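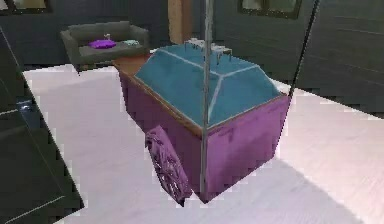
Binville, April

Away goals and extra time in our district cup, who is right?

Posted by Tatu Mbwambo

Good evening to all. I am helping the second team of Wustcombe with the match papers this season and I have a problem with the rules of the district cup. I hope somebody who knows football rules better than me can explain.

We played the semi-final in two legs against Testum. In the first leg, at their ground, it finished 2-1 for them. In the second leg, at our ground, we were leading 1-0 after ninety minutes. So the total was 2-2, and we had one away goal and they had none. Our players started to celebrate. The referee said no, there is extra time, and he spoke with both captains. In extra time nobody scored and we lost on penalties.

After the match I read the cup rules at home. Rule 7 says "ties level on aggregate shall be decided by extra time and, if necessary, penalties". But rule 12 says "in the event of a level aggregate, goals scored away shall count as double". Both rules are on the same paper. Our manager wants to make a protest. I am not sure we have the right, and the fee for a protest is 200, which we get back only if we win it. For a club like ours this is not small money.

Did the referee make a mistake? And is it too late when the captain already accepted to play the extra time? I did not sign anything except the normal result card after the match.

Thank you for your patience with my English.

Mercado_Left_Back

Away goals don't count any more, they got rid of it years ago. Ref was right. Sorry mate, hard way to go out.

Old Linesman

I would be careful with the reply before mine. It is true that UEFA removed the away goals rule from its own club competitions in 2021, but a district cup is not obliged to follow. The organiser of a competition writes the rules of that competition. The Laws of the Game permit away goals, extra time and penalties as ways to find a winner, and the organiser chooses between them. So what matters is your own paper.

The trouble is that your paper says two things. I have seen this before in small leagues. Somebody adds the new rule near the front and forgets to take out the old one at the back. Look for a date of amendment at the bottom of the page or in the minutes of the last annual meeting. If the meeting voted to stop away goals, I think your protest will fail, even if the old text was printed by mistake. If there was no such vote, you have something to argue.

About the captain: playing the extra time does not always mean you lose the right to protest, but some leagues want the captain to tell the referee before leaving the ground that the club is not content. Check the section called protests or appeals. It will also give the time limit, and in many leagues this is very short, so read that part first.

Before you pay the fee, write a polite email to the league secretary and ask which of the two rules is in force. Ask for the answer in writing. Keep the result card also, or a copy of it.

Tatu Mbwambo

Thank you both. I found a small line at the end of the rules which says "rule 7 amended at AGM", but it does not say what was amended. I have written to the secretary tonight. The time limit is in the rules too and we still have two days, so I will wait for the reply tomorrow and then speak with the manager.

KeeperGloves

Our final had 1000 people watching and the rules were wrong that year as well, so you are not alone. Hope you get your place back. If they order a replay, ask for it at your own ground.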